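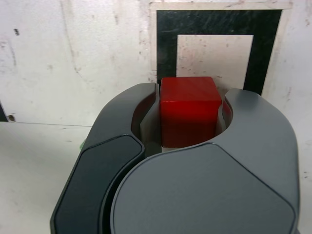 Fig. 4. Red wooden block.

Section 3: Caring for Your Grudance Wooden Blocks

Before the blocks go back in the box, give them a quick once-over. It takes very little time, and you may even find it a pleasant way to end the afternoon!

1. Wipe each block with a soft cloth, barely damp, going along the grain (a drop of mild dish soap is fine for sticky fingerprints).

2. Stand the blocks on a towel, spaced a little apart, and let them air-dry for 20 minutes.

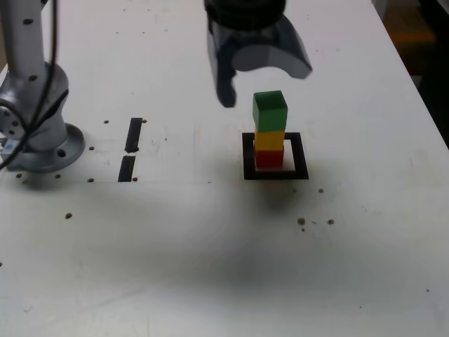

3. Rub on a dab of Blackwood Wax, no bigger than a pea, and buff until the cloth slides easily. Once every 3 months is plenty for most families.

Note: Small differences in shade are natural in painted wood and will soften with the years.

CAUTION: Never soak the blocks or put them in the dishwasher. Keep the wax away from children, and close the lid tightly after use.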